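Registered mares that showed a full heat cycle by the end of the first month were moved to the breeding group. The remaining mares stayed at Pakley on the same hay and pasture until they did.

### 3.2 Feeding and turnout

All 24 mares received grass hay twice a day, with free access to water and a salt block. Mares in the Plikine group were given the supplement with the morning feed, and mares in the control group got the same ration without it. Body condition was scored by Lorraine Yeoman at both farms so that the scores could be compared. Mares at Mellor had larger paddocks, and we did not adjust for this.
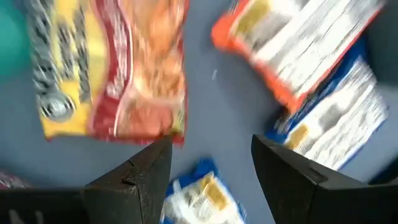 **Figure 3.** Packaged snacks on a blue-gray tabletop.

Two mares lost condition during the first weeks and were given extra hay. Their scores are included in Table 2. One mare in the control group was withdrawn with a foot abscess, and her records up to that point were kept.

Follicle size was measured by ultrasound every other day, then daily once a follicle reached 35 mm. The same stallion, a warmblood with a good record on fresh semen, was used for every mare. Breeding took place within a day of the 35 mm reading wherever the work schedule allowed it.

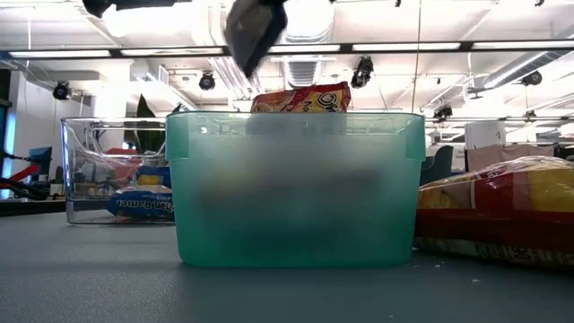

### 3.3 Foaling records

Foaling dates were taken from the barn books and checked against the registry forms. Where the two differed, we used the barn book. Foals were weighed before they were a day old. Three foals were born overnight at Mellor before staff arrived, and their birth times are given as estimates in Table 4.

Gestation length was counted from the last breeding date. Mares bred in more than one cycle were counted once, using the cycle in which pregnancy was confirmed. Filly and colt foals were analyzed together first, then separately.
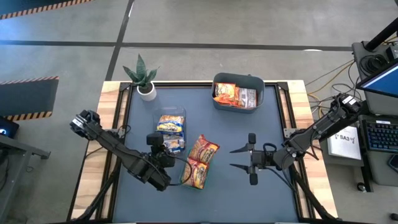 The foals stayed with their dams until weaning in September. Weights at weaning were taken on the same platform scale at both farms. The heaviest foal, a colt at Mellor, weighed 257 kg.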